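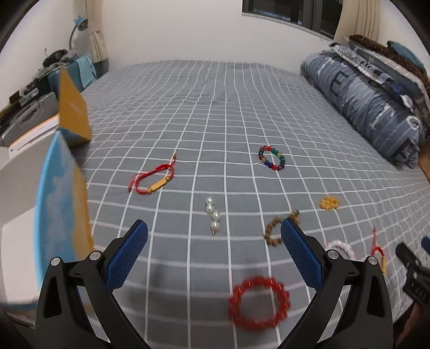
My lavender and bergamot body lotion separates after one night in the bottle, and I would like help to find the reason before I make more of it. I use your Alleck emulsifying wax and the Barell stick mixer, both bought in your shop. Before I start I wash my hands and take off all jewelry, so the red beaded bracelet and the brown wooden one with the small green bead stay on the bed, on the gray sheet with the white grid, and nothing from them can fall in the pot. I mention this only because your help page asks first about cleanliness and about foreign material in the batch. I think we can leave this cause out. The lotion looks good when I pour it, white and smooth, and it smells exactly as I want. In the morning there is a layer of thin, cloudy water at the bottom of each bottle.

Opened by: Aoi Kubo
Date opened: 3rd September
Topic: Lotion base, separation
Products: Alleck wax, Barell stick mixer

What I use for one batch of 400 g:
Distilled water, 280 g
Sweet almond oil and a little shea butter
Alleck wax, the amount on the label for a light lotion
Preservative, as on its own label
Lavender and bergamot essential oils from Chaiyaporn

What I do: I warm the water and the oils in two separate pots. When the wax is melted I pour the water into the oils and mix with the Barell at 2000 rpm until it becomes white. Then I wait until it is at 40 degrees (Celsius), add the preservative and the essential oils, stir with a spoon, and fill the bottles.

What I tried already:
1. New bottle of distilled water. No change.
2. Bottles washed, wiped with alcohol and dried overnight. No change.
3. A batch with no essential oils at all. It separated too, but later, on the second day.
4. More mixing at the start. It looked thicker in the pot, but in the morning it was the same.

I made this lotion all spring with the same recipe and it never separated. The only new thing is the bag of wax. The old one was finished and I opened a new one.

Reply from Normand Poirier, product support

Hello Aoi, thank you for the clear notes. The batch without essential oils is very useful, it tells me that the oils are not the main problem, although they may make it faster. Please check three things for me:

- How warm is each pot when you combine them? You give the temperature for the end but not for the beginning.
- Does the new bag say Alleck or Alleck Soft? The two bags look very much alike.
- Do you weigh the wax or measure it with a spoon?

Please do not use the separated lotion on skin, and please do not only shake it and put it back on the shelf. When the water has come out, we cannot be sure that the preservative is still spread evenly.

Reply from Aoi Kubo

Hello Normand. I weigh everything, also the wax. The bag says Alleck, without Soft, I read it twice. For the temperature I must say I did not measure at the beginning. I wait until the wax is clear and then I pour. The water I warm first, and then it stands on the table while I do the oils, so I suppose it is less warm. In spring I did it in the other order, oils first. I did not think about this when I wrote that only the wax is new.

Reply from Normand Poirier

I think we have it. If the water stands on the table it cools, and when it meets the melted wax, part of the wax becomes hard before it can do its work. You still get a white lotion because the mixer is strong, but it does not hold. Please try this:

1. Put both pots in the same water bath and keep them there until both read the same on the thermometer. For this wax we advise 70 degrees.
2. Hold them at that temperature for a while after the wax is clear.
3. Pour the water into the oils and mix in short bursts, with hand stirring between. Keep the head of the mixer under the surface so it does not pull in air.
4. Continue to stir by hand while it cools. This is the step most people stop too early.
5. Add the preservative and essential oils at 40 degrees, as you do now.

Make a batch without essential oils first, then a scented one. Leave both standing for a week and write to me even if all is well. If it separates again, send me the lot number of the bag and I will ask our warehouse in Brirkow to test a sample from the same lot.

Reply from Aoi Kubo

I made both batches with the two pots in one bath. The water was much cooler than the oils when I measured it the old way, I checked this also for my own interest. The plain lotion has no water at the bottom after a week. The scented one has none either, but it is a little thinner than in spring - I don't mind this, it goes better through the pump. The old bottles I have emptied and thrown away the lotion.

One more question: can I add a little more bergamot, or will this make it thin again?

Reply from Normand Poirier

Good news, thank you. For bergamot, please look first at the safety sheet from Chaiyaporn. Ordinary bergamot can make skin react to sunlight, and for a lotion that stays on the skin the limit is low. If your bottle says bergapten-free, this particular limit does not apply, but the total of all essential oils should still stay inside the recommended amount for body lotion. A very small change should not disturb the base. Make it as a separate test batch and write the date on it.

I have asked that the help page should mention the temperature of both pots.

Status: Solved
Cause: Water phase too cool when combined
Wax lot: not tested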